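CHAPTER 2
Planning and Budgeting for Automated Equipment

After reading this chapter, you should be able to:
Separate the purchase price of a robot cell from its full cost of ownership
Write a needs statement that a supplier can answer
Set up a test period before final payment

Most buyers begin with the arm. They compare reach, payload and price, and they place an order before the task itself has been put in writing. The Sorton packaging plant, whose records are used throughout this chapter, took that path in its first year. The quoted price of its first cell covered the arms and controllers. It did not cover grippers, bins, guarding, wiring or staff training, and 17 separate purchase requests followed between February and the start of production.

For its second cell, the plant wrote the needs statement first. It listed every item to be handled, the containers those items would go into, and the rate required: 269 bottles per shift. Two suppliers, Wakska and Grorkdale, were asked to quote against the same statement. Each was also asked to run a trial of 1000 picks using the plant's own bottles – a condition that one supplier at first declined.

Small, light items deserve special care at this stage. Bottles with smooth walls and wide caps may call for a different gripper than cartons do, and the cost of changing grippers after delivery is seldom included in a quote. Section 2.1 begins with the needs statement used at the plant's Prosser site.

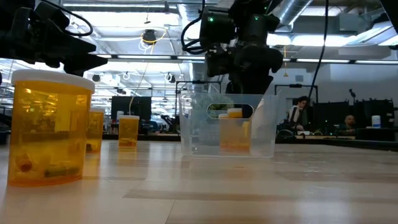 Figure 2.1 Two robot arms at a table with amber pill bottles and a clear plastic bin.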